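# About Girnon

Girnon is a membership group for people who run small firms or work for themselves in Dustthorpe and Livthorpe. Brigitta Wyss and Sérgio Salgado set it up after they closed the Moreira job club, and they still run it from the same office.

We have 206 members. Most are in trades, bookkeeping, catering or repair work. Dues are paid once a year, in November, and cover both meeting places.

Members get:

- two evening meetings a month
- a listing in the printed directory (3000 copies)
- a mentor for the first year, if they ask for one

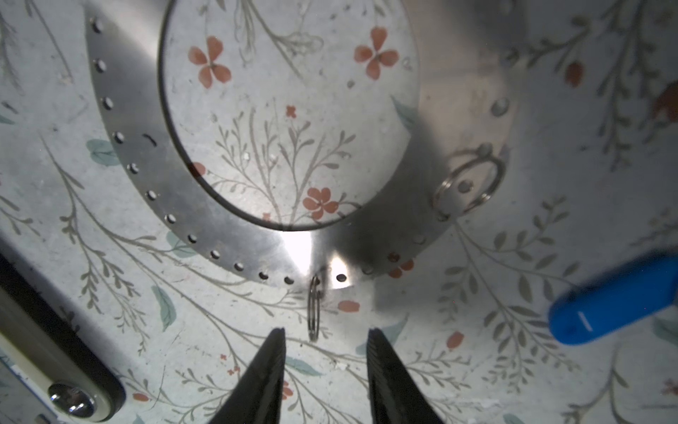

Page last changed: 25/01/2020

You do not need to own a company to join. Fill in the form at the Dustthorpe desk or ask any member for a copy. Brigitta answers new applications, usually within a week.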